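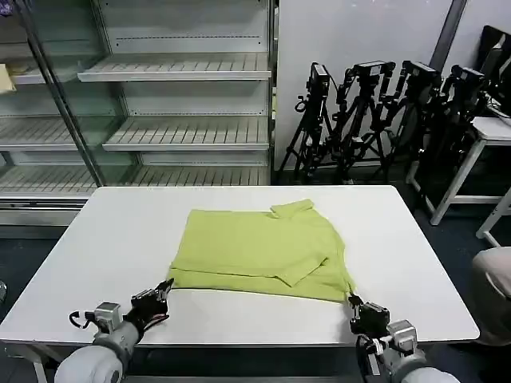
Thirumalai Kotian wants to know why anyone should trust a planner that has to be told what a sleeve is. Fair enough, and it's the question we get most, so it goes first.

Does Stello need to be told what a sleeve is?
Yes, for now. The perception module labels collar, hem and sleeves before the planner does anything. We tried leaving the labels out. The folds got worse and the logs got harder to read.

I've read that end-to-end policies make planners obsolete. Do they?
We've read it too. Ask whoever wrote it how many garments were in the test set and who picked them. Stello uses a learned policy for grasping and short motions, and a plain old planner for the order of folds. When a fold goes wrong, we can at least tell which half to blame.

What success rate do you claim?
On our August test, 40 finished folds out of 57 attempts. Shirts only, one at a time, starting flat. A shirt dropped in a heap is a different problem and we have no number for it that we'd care to defend.

Why not quote the simulator figure?
It's higher. Cloth in the simulator slides too easily and never sticks to itself, so we use those runs to catch crashes and bad joint limits. Passing 1,000 of them tells you the code runs.

Can I use it with two different end effectors?
You can. Each arm has its own config file. Check the grasp offsets by hand — the auto-calibration will report success with a bad offset, and we haven't fixed that.

Does it work with Darora controllers?
Partly. Position control is fine. Force control drops out under load, and the workaround in the Krishnan branch is a timeout with a nicer name.

How fast is it?
Replanning runs once per fold, and a stalled fold gives up after 24 seconds. Please don't raise the limit to improve your score.

Where do I report a bug?
On the tracker, with the log attached. Video alone doesn't help us much.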